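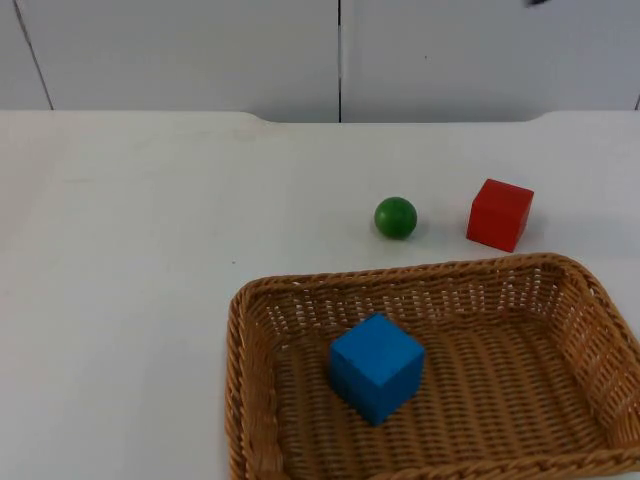
Figure 3. Toy objects on a white tabletop: a green ball, a red cube, and a blue cube in a woven basket.

4.2 Materials and naming task

The study asked how young children order color words, shape words and place phrases when they talk about familiar objects. Earlier work by our group (Robichaud and Turcotte, in preparation) used line drawings, and many children gave one-word answers to them. For the present study we switched to photographs of solid toys, on the view that a child who has handled blocks and balls at home will have more to say about them.

Each picture contained objects that differed in color, in shape, or in where they were placed. Two cubes of different colors call for a color word if the listener is to tell them apart. A location phrase such as "the one in the basket" does the same job, and we were interested in which of the two the child would reach for first. A ball among cubes needs only its noun, so any color word used with it was coded as extra.

Children were recruited from two preschools, Undomley and Drimia, and 29 took part. All were native speakers of English. Sessions were held in the morning, before snack, and lasted no more than 14 minutes. The child sat beside an adult who could not see the pictures and had been told to ask only "Which one?" If the child pointed, the adult repeated the question once and then moved on.

Speech was recorded and typed up by Kendra Turcotte. Jade Robichaud then marked each phrase for color, shape, size and place, using the Wong scheme with one change - we did not treat "little" as a size word when it came directly before "ball," as many children seemed to use the two words as a single name. False starts were kept in the transcript but left out of the coding. The final set held 2126 phrases.

4.3 Coding of place phrases

Place phrases caused the most disagreement between coders. Some children said "in there" while pointing, and others named the container. We coded the first type as pointing speech and the second as full description. Words for the container varied a good deal. "Basket" was the most common, but "bowl," "box" and "nest" were all accepted, and no child was corrected.

A second problem was the order of the parts. Phrases such as "the blue, the basket one" do not fit the adult pattern, and the Biton categories have no slot for them. We added a mixed category for these cases and report it on its own in Section 5. It was used by 12 of the children, most often in the first half of the session, and it did not depend on which preschool the child attended.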